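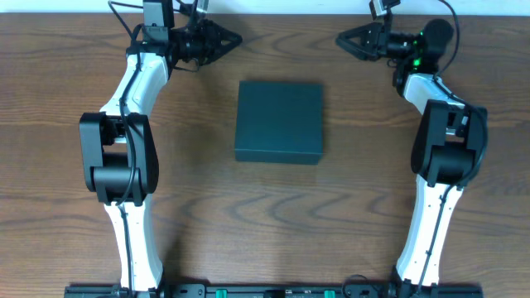 Saturday, August 20, 2022

Hide glue, batch 2. Started the soak last night in the jar with the chipped lid, one part granules to two parts cold water, and by this morning it had swelled into something like a bowl of frog eggs. Into the pot at eight. The Clitance warmer has a dial marked 1 to 5, units unstated, so I set it at "a bit under 3" and sat there with the thermometer like a nurse.

Held steady at 60 C for most of an hour. Then I answered the phone. 68 when I got back. I've written that on the jar so the glue knows I know.

Test joints: maple to maple, rubbed, no clamps, 50 seconds from brush to contact on the slow ones. Six pieces from the Verville offcut bin, edges planed this morning, end grain left alone. Left them on the windowsill overnight side of the bench. Please don't pick them up to see if they're done. Baoshan Cai, I am looking at you, and I have your February joints as evidence.

Batch 1 results, for the record. Broke at 568 pounds, 41 pounds better than the bottled stuff on the same jig. Most of the break was in the wood, with one shiny patch near the left end where I starved it. Baoshan says one sample is an anecdote. He's right, and he also still owes the shop a box of Seol blades.

Smell: moderate. Somebody opened the hall door around lunch and closed it again without speaking.

To do
- Strain what's left, pour it in the ice tray, label the ice tray. LABEL THE ICE TRAY.
- Try a pinch of urea in batch 3 for more open time. The Prulora leaflet says "add to taste," which I hope is a translation problem.
- Find out what the warmer does at 2.
- Brush is stiff again. Soaking it in warm water till Monday.

Breaking batch 2 next week if the jig's load cell still reads zero at zero. It was reading 3 on Thursday with nothing on it.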